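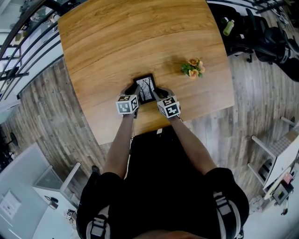
Home Course Contents Week 1 Week 2 Week 3 Reading Contact

Styling Small Surfaces, Week 2 — the tabletop

Right, last week we did shelves and I promised you something easier. I'm not sure it is easier! A table gets seen from every side (and from above, if you're tall like Bilal), so you can't hide the ugly backs of things.

Start with two pieces, say a small black picture frame and a bit of artificial greenery with peachy flowers. Put the frame down first, near the middle, and turn it with both hands so you don't scrape the wood. Then try the flowers a hand's length away. Too close and they fight with the photo — bare winter trees next to orange petals want a little air between them.

For homework, do the same at home with anything you own. Budget is 300 baht at most, please, Nantana. Bring your notes and we'll swap tables halfway through.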